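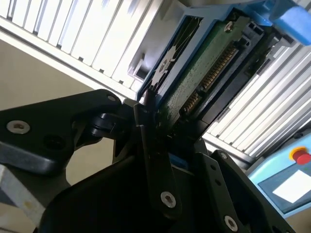
1/ Our small study on disk handling is finished, so I write a short thread. The question: can an arm put a hard drive with its caddy into a bay when it has only the camera at the wrist and the force at the wrist, and no fixed camera outside?

2/ The usual way in our lab was to teach one grasp pose and trust it. It works well until the drive sits a little differently between the fingers. Then the connector arrives at an angle, the force goes up, and the arm stops.

3/ Our method is called Wogan. After each grasp it takes one picture from the wrist and estimates how the drive is tilted in the fingers. It looks mainly at two things: the edge of the caddy and the row of gold contacts on the SATA connector. Then the insertion path is corrected by this tilt before the arm moves to the bay.

4/ The contacts are a very good mark, because they are regular and bright. They are also a difficult mark, for the same reason. When light reflects from them, the estimate can jump by one contact. In-ho Ra solved most of this by fitting the whole row together and no longer each contact alone.

5/ Result over 1000 insertions: the old fixed pose finished 71 percent, Wogan finished 94 percent. Both used the same arm, the same bay and the same force limit of 30 newtons. We mixed the order of the two methods, so that wear of the fingers should not favor one of them.

6/ Where it fails: most of the remaining failures are drives that slip after the picture is taken. We look only one time, so we cannot know about it. A second look just before the bay helps, but it adds 2 seconds to each cycle. I am not yet sure it is worth it.

7/ A negative result too. Emrys Samuel trained a larger network on the full wrist picture, without the contact row. It was better on the training caddies and worse on 12 caddies it had not seen. We report it in the appendix.

8/ What we did not test: other drive sizes, dirty connectors, and taking the drive out again. Please do not read our numbers as numbers for these cases.

9/ The paper is with the reviewers now. Code will come in September, after Kirsten Hedegaard has cleaned the calibration part. Questions about the force limit are welcome, I have many plots.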